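Module 4: Hosting and table service
Handout for week 6, Relholm evening course

Last week dealt with costing a menu. For week 6 we move to the dining room and the question of how much a guest notices before any food arrives. Read chapter 3 of the course pack first.

A cover is one place at the table. At the Tanner tea room, the case we use all term, there are 17 covers on a weekday and two sittings. Linen is hired from Zireck and goes back on Tuesday, so a cloth marked at the first sitting has to be swapped from a small reserve. Work out the reserve before you work out the rota.

Cloths with a check or stripe hide small marks and suit a short menu. Plain white shows everything and is normally kept for formal meals. Lay the plate first, then the glass or cup, then cutlery.

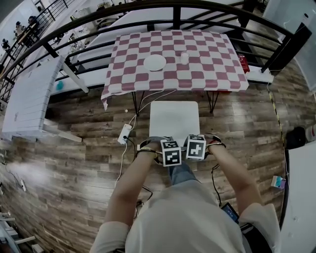 A remark from last year's group was that checked cloths make a room look cheap, and that guests at Elotside spent less after the change from white. Takings there did drop, but prices on the set lunch had been cut in the same month, so the two can't be separated.

For the seminar: the tea room took 1,680 in one week from 139 guests. Find the average spend per guest and say what it leaves out. Bring your working on paper.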